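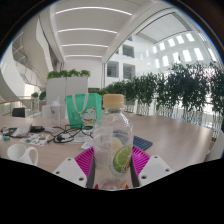 Trilley open day, Thursday afternoon session
Reviewed 3 October 2019

I signed up for the Trilley open day mostly for the hand-held gripper, and I ended up staying until they started stacking chairs. If you teach, tinker, or run a small shop and have been wondering whether one of these tools is worth your time, I'd go to the next one. They're planning it for January.

Quick background on what they were showing. The gripper is a two-fingered tool that you carry and squeeze yourself, with a camera on it looking out over the fingers. You do a job by hand, the camera records what the fingers are doing, and the recordings are used later to teach a robot arm the same job. No arm needed while you're recording! That was the part I wanted to try, since everything I'd used before this meant wrestling with a joystick.

Issa Mahasneh ran the tabletop session and he was great at it. He talked for maybe three minutes and then handed the thing over. The table was an ordinary wood-grain one with ordinary stuff on it (cables, a mug, a keyboard, a sheet of stickers, a mint-green bag with a sleeping cat face on it that I would happily have taken home), and he wanted it that way. A robot that only learns on a clean table is not much use in my workshop, I can tell you. The first job was a clear plastic drink bottle with a tan screw cap and a lime slice printed on it. Close the fingers on it, lift, move it, set it down, open.

Sounds like nothing. My first go, I came in at a slant and tipped the bottle straight over. Second go, I squeezed like I was trying to get the last of the toothpaste out and the plastic buckled. By the fifth I had it, and by the end of my turn I was doing it without looking at my own hand, which is a lovely feeling and hard to get across in writing.

The fingers deserve a paragraph. They're bright magenta, ribbed, with dark gray pads down the inside edges where they meet whatever you're holding. They have more give than I expected, so they fold a little around a curved side and you don't have to line everything up perfectly. I tried the mug too, by the handle, and that went less well. Issa showed me a lower approach and it was better, but I'd call mugs a work in progress (mine, I mean, he did it first time).

Watching the playback was the other highlight. The lens is very wide, so you get the fingers and the bottle up close and also the whole room behind, the plants, the staircase, the ceiling lights bending into arcs. I had no idea it took in that much. Somebody asked whether all that background gets in the way of the learning and Issa said that in his experience a changing background helps, and that they move tables between sessions on purpose. They like to have 200 good recordings of a job before they try it on the arm.

The arm itself was upstairs with Thanasis Lazaridis, and he let it fail in front of us, which I respected. It was doing a bottle job trained on recordings from earlier in the week. I saw it miss once, stop, back off and try again. He explained what had probably gone wrong and took every question going, including mine about pad wear. (Swap them when they go shiny. Takes him a couple of minutes with a small screwdriver.)

A few gripes. The tool gets heavy. I had it for one long turn and my wrist was complaining, and I'd like to see a strap or some kind of forearm rest. My thumb had to stretch for the trigger, so anyone with smaller hands should ask to try it before committing to a full session. The room was also loud once both groups were in, and from the back of the upstairs demo I only caught half of what was said. And the sign-in line was slow, so get there early.

Tickets were $65 with lunch, and the afternoon gave me 3 separate turns on the gripper. I went to the Iltwood demo day last year and barely got to touch anything, so for me this was money well spent. I'm bringing my nephew in January if they'll let him have a go, and I've already written to ask if they'll have the softer pads out by then.

Hands-on time: 5 out of 5
Talks: 4 out of 5, would be full marks with a microphone
Lunch: fine, go for the soup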